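Fostden Classic Television Society
Minutes of the August meeting

The meeting opened at 7:00 in the upstairs room at the Pinstead, a little behind time, as several members had come straight from work and the coffee line downstairs was long. The chair thanked everyone for turning out on such a sticky evening and gave a very warm welcome to the new members, one of whom told us she had driven over from Hunia after finding our newsletter folded inside a secondhand DVD set. We were delighted to hear it, and we hope she'll be back!

Minutes of the last meeting

These were read and approved with one correction. The July minutes said that the sing-along of sitcom theme songs would be repeated at Christmas. What was agreed was that it might be repeated at Christmas, if the piano can be tuned. The secretary apologized and has changed the file copy.

Money

The society's account stands at $3,343, a bit healthier than this time last year, mostly thanks to the spring raffle and a very kind gift from a member who prefers not to be mentioned. Room rental is paid through the fall. A question was asked about raising dues and there was a good deal of friendly talk on both sides, some feeling that we have been at the same price for a long while and others that the low price is the very reason people bring their friends. It was left as it is for now and will be looked at again in January.

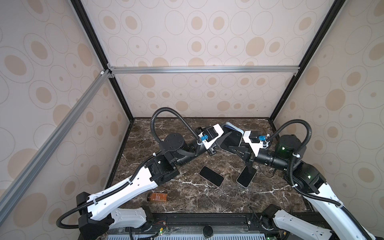
The other money matter was the newsletter. Printing has gone up again, and the shop in Restrepo that has looked after us for years can no longer hold the old rate. Members who are happy to read it by email were asked to put their names on the sheet at the back, but it was made clear that anyone who wants paper will go on getting paper. Several people spoke up for paper with real feeling, and one member said she keeps every issue in a hatbox.

Fall viewing season

Most of the evening went to this, as it usually does. The programming group brought a proposal for 11 evenings, running from September until just before the holidays, with each evening given over to one supporting player from the great years of the network sitcom – the neighbors, the bosses, the wisecracking aunts – and two episodes shown back to back with a break for refreshments between.

There was general pleasure at the idea. Some members wondered whether it leaned too heavily on comedy and asked if we could find space for the detective shows, which have not had a proper outing since the winter before last. After a long discussion it was agreed that 3 of the evenings will go to detective and courtroom series, and the programming group will pick which ones. Suggestions can go in the shoebox by the door. Please write clearly, and please include the season if you know it, as last time we had a slip that simply said "the one with the boat."

It was also agreed to start promptly and to keep the introductions short. The secretary notes this for her own benefit as much as anyone's.

A-Star-a-Day calendar

The calendar project is coming along nicely. The plan is still for 365 short entries, each one marking a television birthday, a first broadcast or a memorable finale. January through May are written and checked. June is written and waiting to be checked, and the second half of the year is very thin, particularly November. Members were reminded that entries should be a couple of sentences and no more, that birthdays need to be confirmed in two places, and that we do not print figures for what anybody earned or is said to be worth. A few of the drafts had picked these up from celebrity websites, where no two pages seem to agree, and the meeting felt that readers would sooner hear about the work. One member disagreed and asked that this be recorded, and so it is.
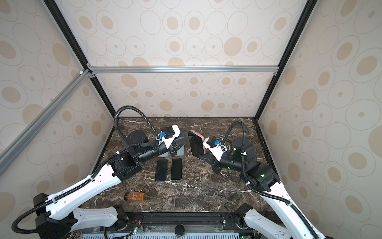 Work area with two robot arms and oval-patterned wallpaper.

Trip to the broadcasting museum

There was enough interest to go ahead with an outing in October. The museum will take a group on a Monday, when it is quieter, and the curators have offered to bring out part of their costume collection for us. A minibus was preferred to sharing cars, though it will cost a little more per person. Names and deposits by the next meeting, please. Lunch was discussed at some length without reaching a decision.

Any other business

A member has offered the society a run of old listings magazines, many with the crosswords filled in. Accepted with thanks, and we will need a dry shelf for them.

The lost umbrella from the June meeting is still behind the counter downstairs.

It was asked whether the captions could be switched on for all viewings. Agreed by everyone without a vote.

Thanks were given for the lemon squares, which went very quickly, and the recipe will be in the next newsletter if it arrives in time.

The meeting closed at 9:10. The next one will be in September, same room, and the doors will open early for anyone willing to help with chairs.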